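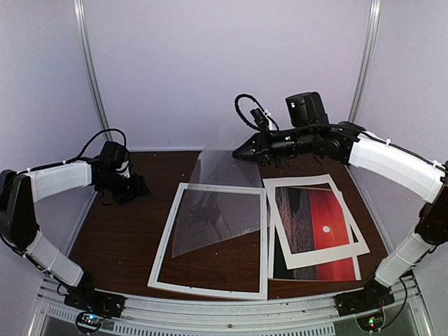

Visit to the Plunholm web team, November

Four of us from the Cuevas digital office spent a day and a half with the people who run Plunholm's public website. We are planning to move our own service pages onto one site next year, and Plunholm did the same thing in 2011, so the idea was to see how it has held up. Kai Oltmanns hosted. From our side it was Graça Salgado, Shadi Ghanem, Hằng Khổng and me.

How the team is set up

The web team sits on the second floor, next to the phone support staff. Kai said this was an accident of the last office move, but they have kept it that way. When a page goes wrong, the phone staff walk over and say so. There is a shared log as well, and it gets checked at 9:30 every morning. We sat in on one of these checks. It took 18 minutes and covered a broken link to the parking permit form, two complaints about the tax calendar and a long argument over the word "dwelling."

The team writes very little from scratch. Departments send drafts, and an editor rewrites them or sends them back. Departments can't publish on their own. That was changed after the first year, when the site had several pages on the same subject with different phone numbers on them. We have that problem now, and Graça took a lot of notes.

Search and the page count

At its largest the site had 427 pages of guidance. It now has 286. Most of the pages that went were merged into others, and a few were old notices that had never been taken down. Kai showed us the spreadsheet they used, with one row per page and columns for owner, last edit, visits and "who would miss it." The last column was filled in by hand after calling people.

Search runs on Lorkora, which they bought two years ago to replace the search that came with their content system. They look at the list of searches with no results once a week. A lot of these are spelling mistakes or local names for places. "Dump" brought up nothing for a long time, as the page was titled "Household waste site." They added the word to the first paragraph and left the title alone.

Shadi asked whether people use the home page much. Most visits now start on an inside page from an outside search engine. The home page still matters to people who type in the address, and these are often older residents and small businesses. The team has stopped putting news on it. It has a search box, a list of the most used services and a line at the bottom for office closures.

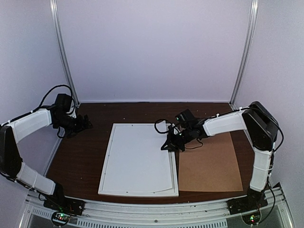

Watching a test session

In the afternoon we watched two user tests from the room next door. The tests are run by Gusgate, a small research firm, and Arnel Layug led both. Each person was asked to report a change of address and then find out when their trash would be picked up.

The first person finished both in a few minutes. The second got stuck on the address form at the question about the date of moving. She hadn't moved yet, and the form would only accept a date in the past. Two people from the web team were in the room with us and had a fix written down before the session ended. It still has to go through the department that owns the form, and Kai expects that to take up to 18 days.

Arnel went over his notes with us afterward. He prefers short sessions and sends only one page of findings per round. His earlier reports ran much longer and the developers weren't reading them.

Things we want to follow up

Hằng is going to ask for a copy of the page spreadsheet with the names removed. Graça wants the text of the rule on who can publish, which we may be able to use almost as it stands. I have asked for the costs of the Lorkora contract and haven't had them yet.

We didn't get to the redirects. The old addresses from before the move are still being forwarded, and the person who looks after them was out that day. Kai has offered a call instead. Anyone from the Cuevas office who wants to join should let Shadi know before the end of the month.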